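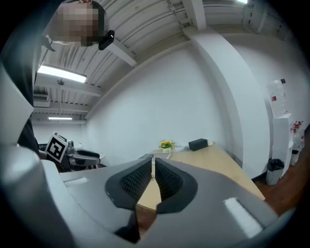 Section 4. Setting up the hand-held gripper for a practice session

These steps are for students in the Lilmont robotics club who already have a sign-in for the Skidevis recording program. If you don't have one, see Section 2 first. Work in pairs. One person holds the gripper and the other runs the laptop and keeps the log.

4.1 Before you start

You will need:

Hand-held gripper from the Druvness cabinet
Battery, charged
Memory card with your team's name on the label
Marker sheet in its plastic sleeve
Soft brush and a dry cloth
Team log

Clear the part of the table you plan to work on. Push cups, papers and plants to the back, well out of reach of your elbows. Bags go under the bench by the door.

CAUTION: Do not fill a cup at the water dispenser with a gripper in your other hand. Put the gripper down first.

4.2 Checking the finger pads

1. Lay the gripper on the table with the battery out.
2. Look at the ridged inner face of each pad. Brush out any crumbs or lint.
3. Wipe the pads with the dry cloth. Do not use glass cleaner or hand gel on them.
4. Squeeze the trigger slowly until the pads meet, then let go. They should open again without sticking.
5. Press lightly on each pad with your thumb. If one rocks, tighten its screw a quarter turn and check again.

Note: The pads wear faster at the tips. A worn pair still closes but will drop smooth objects such as pens and small bottles. Spare pads are in the drawer marked Marciniak, which is the name of the old team and has nothing to do with the part.

CAUTION: Keep fingers out of the slot below the pads when the trigger is moving.

4.3 Power and camera

1. Slide the battery in until it clicks.
2. Insert the memory card with the label facing you.
3. Hold the power button for 3 seconds and release it.
4. Wait for the light to stop blinking. A light that keeps blinking means the card has not been read - take it out, put it back and try once more.
5. Clean the lens with the corner of the cloth.
6. Open Skidevis on the laptop and choose your team from the list.
7. Check the preview. Both finger pads must show, and you should be able to see the table between them when they are open.

If only one pad shows, the camera mount has been knocked sideways. Loosen the mount, straighten it and tighten it by hand.

4.4 Calibration

Do this at the start of every session and again if the gripper has been dropped.

1. Put the marker sheet flat on the table, under the ceiling lights.
2. Hold the gripper 200 mm above the sheet with the pads open.
3. Click Calibrate.
4. Move the gripper slowly left and right, then toward you and away. Keep the whole sheet in view.
5. Tilt it a little each way when the program tells you to.
6. Wait for the word Done, then save.

Note: Glare on the plastic sleeve is the usual reason for a failed calibration. Turn the sheet or slide it along the table. Taking it out of the sleeve also works, but put it back after.

4.5 Test pick

1. Place one test block on the table.
2. Start recording.
3. Bring the gripper down at a steady speed, close the pads on the block, lift it and set it down again.
4. Stop recording and play the clip back.
5. Delete the test clip and write "test OK" in the log with both of your initials.

If the clip stutters, the card is nearly full. Copy it to the club drive before you erase anything.

4.6 When two grippers are out

Each gripper has its own calibration file. Swapping them halfway through a session gives clips that can't be used, so pick one and stay with it. Lay the other on its side, away from the table edge, with its marker clean and uncovered.

4.7 Putting things away

1. Stop recording and close the program.
2. Hold the power button until the light goes out.
3. Remove the battery and put it on the charger.
4. Return the gripper and marker sheet to the cabinet.

Report broken parts to Sorcha Kinnear the same day. Questions about sign-ins or the club drive go to Catriona Menzies.

Section last revised 20 October 2024. The part on camera mounts will be rewritten in January, when the new mounts go on.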